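The Warehouse Math Doesn't Add Up for Estgate

Every few years a town like ours is asked to give up some tax money in exchange for jobs, and every few years we are told that this time the numbers are solid. 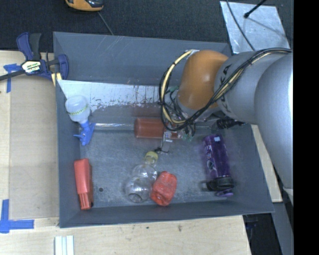 One reader wrote in after my last column to say that I had been against every project proposed out by the rail spur, that towns which say no end up with weeds and a closed high school, and that a tax break on land earning nothing costs nothing. I have been chewing on that last part, which is the strongest case for the Redeck distribution center I have heard, and a better one than Redeck has made for itself.

It still leaves me unconvinced. The land earns nothing today. Fine. But the road to it has to be widened, the water line has to be extended, and the intersection at the county highway needs a signal. None of that is covered by the tax break, and none of it is free. The company's summary gives the road work two lines and never says who pays. I read the thing twice looking for a third line.

Then there is the length of the deal. Redeck wants 13 years. I asked at the May meeting how that number was chosen and was told it was in keeping with similar agreements. Similar to what? The only one anybody could point to was the Weerakoon plant in the next county, which got a shorter term, put up a building half the size of the drawings, and sold it before the abatement ran out. The new owner uses it for storage. There are a few cars in the lot most mornings.

Supporters keep coming back to 200 jobs. Look at how the agreement words it. The company will "make reasonable efforts to reach" that number, with no date attached, and temporary positions count the same as permanent ones. A person hired for the holiday rush and let go in January is a job under this definition. So is the next person hired to fill that spot. I don't accuse anyone of planning to pad the count. I only notice that the contract would let them, and that somebody took the time to write it that way.

The wage figure bothers me too. We were handed an average, and an average that includes the general manager tells a forklift driver very little. Ask what the lowest-paid full-time worker will make, and whether that worker could rent an apartment here. I did ask. I was promised a follow-up, and I am still waiting for it.

The study behind all this came from Rostent, a consulting firm that Redeck hired and paid. It says the project will bring in over $2 million a year in local spending. Maybe it will. The method takes up half a page, and it assumes that nearly every worker will live and shop in Estgate. Plenty of people who work here now drive home to somewhere cheaper.

I would vote for a version of this. Cut the term, put the road costs in writing, define a job as a full-time position held for a year, and let the town take back the money if the promises fall through. Other towns have gotten those terms by asking for them. If Redeck walks away over that, we will have learned what the promises were worth while the field was still ours.

The council votes next month, and the draft agreement is at the clerk's office. Bring your own questions, and ask for the answers on paper.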